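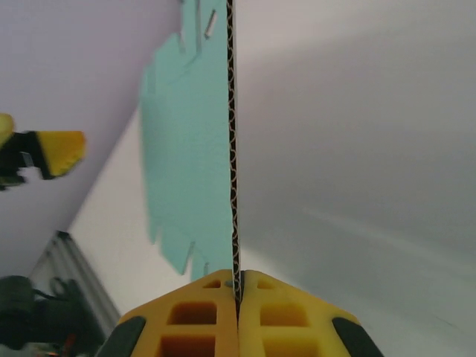
Mỹ Quan told me last week that 90 demonstrations is plenty for a two-arm task as long as they're clean, and I've been going back and forth on it ever since, so I thought I'd bring it to all of you kind people.

We're teaching a pair of arms to handle flat cardboard pieces, with one gripper holding the sheet by its edge while the other comes in to work on the panel side. I have a wrist camera on each arm and I drive everything by hand. My plan was 800 examples, but I'm slow, my shoulders ache, and I got through a pretty small pile on Saturday before I started getting sloppy. Do I really need them all? And should I throw out the ones where I fumble the grip and try again?
Posted by Oanh Cù

Hi Oanh, and welcome! I'd stop well before 800 and train something early, even if it's bad. We did the full 800 on our first project at Wadholm before training once, and then found that I had started nearly every one with the sheet leaning the same way, so the policy was lost the moment it leaned the other way (I was pretty grumpy that week, I can tell you). Move the starting spot, turn the sheet, change the lamp a little, and let the second arm come in from different heights.

As for the fumbles, keep the ones where you recover nicely and finish the job! Those are some of the most useful examples you have. I'd only drop the ones where you gave up, or where you sat there thinking for a long time with the arms parked. Watch the wrist video back at normal speed too. With thin cardboard held edge-on there's very little for that camera to go by, and if you can't tell where the sheet is from the video, I wouldn't expect the model to do much better.
Posted by Tonantzin Cervantes

Agree with the above. Also take breaks, 2 short sessions a day worked better for me than one long one. What software are you recording with? I use Teto and it drops frames sometimes.
Posted by Tín Quách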